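Students let two robot arms fill the shelf

The automation club of the Hendriks technical school has started its spring project, and this time the task comes from daily life: putting small packets on a shelf. The members work with two robot arms mounted on one rail, each with a gripper and a small camera near the wrist.

"A packet is soft and it changes its form when you take it," says teacher Willy Declercq. "With a hard block our students are ready in one afternoon. With this they need patience -- and so do I."

The club has 38 members, divided over five teams. Each team has until the end of May to prepare its program. Points are given for every packet that lies on the shelf when the time is over, and a packet that hangs too far over the side counts for half. The sponsor Gremow gave 2000 euros for the project, and 380 of it went already to spare parts for the grippers.

Anouk Dewulf, who is in her second year, writes the movements for the left arm of her team. Her colleague Pieter Desmet takes care of the right one. "The most difficult is that they must not touch each other," she says. "We lost almost a whole evening on this."

Parents and younger students are welcome at the final in room 555.
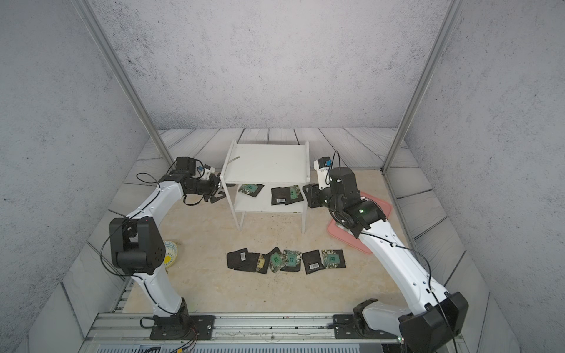

The work cell with the two arms and the white shelf, in both pictures.
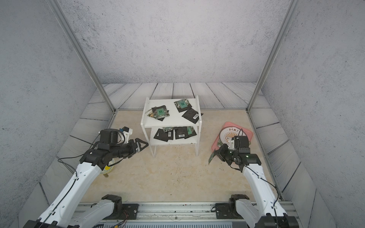 Hendriks School News, no. 38, page 4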